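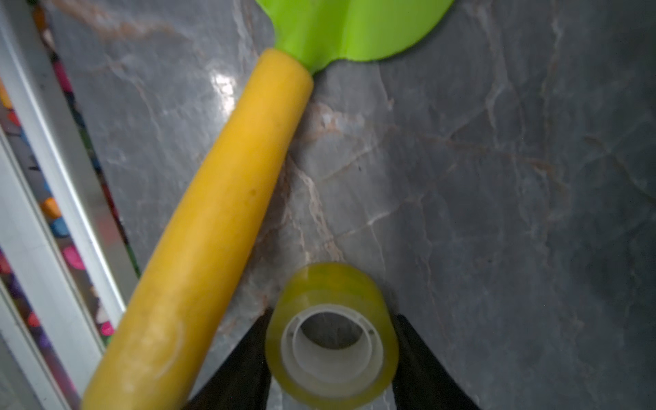 My grandfather built me a train set when I was six, and I've been trying to make up for losing it ever since. I mean that pretty literally! I'm a grown man with a mortgage and I spend my evenings bent over the kitchen counter gluing tiny boxcars. Kids will tell you a toy is a toy, and maybe so. Give my niece a plastic shovel with a yellow handle and a bright green scoop and she's set till supper. But I wanted that train, the red one with OLIVARES LINE painted down the side in his crooked capitals.

So when a man named Octavio Tapia called me one night in January and said he had a box of old wooden cars, 14 of them, I drove 80 miles in my slippers. (I didn't notice the slippers until the gas station.)
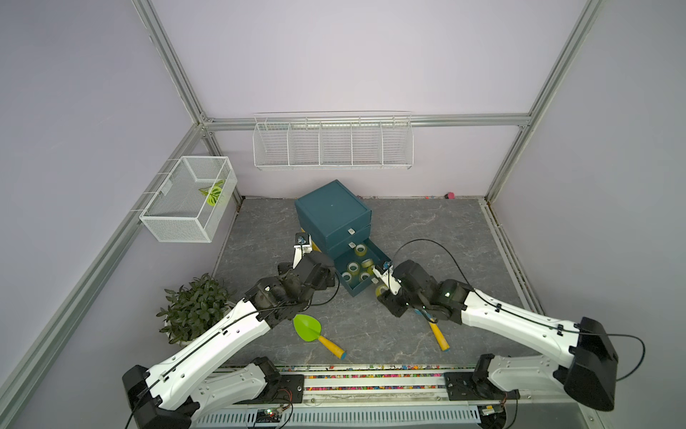 He lived over a closed-up hobby shop called Badico, and he made me drink a cup of coffee before he'd let me look. He wanted 400 dollars. I had 19 in my wallet and a checkbook I hadn't used in years.

"Whose was it?" he asked.

"Mine," I said, before I'd even lifted the lid.

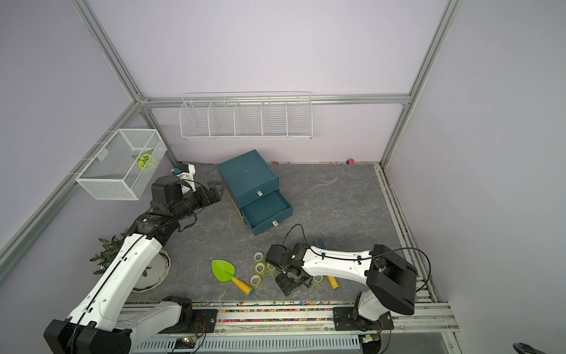 Elis Sayce
Fiction contributor

It wasn't mine. I knew as soon as I saw the lettering, which was neat and even and said PALLIX FREIGHT. Somebody else's grandfather, then, with a steadier hand. I picked up the caboose anyway, and one wheel was a coat button, sewn on with fishing line.

"He ran out of wheels," Octavio said. "I was seven. I cried all day about that button."

I put it back in the box and asked him if there was any more coffee.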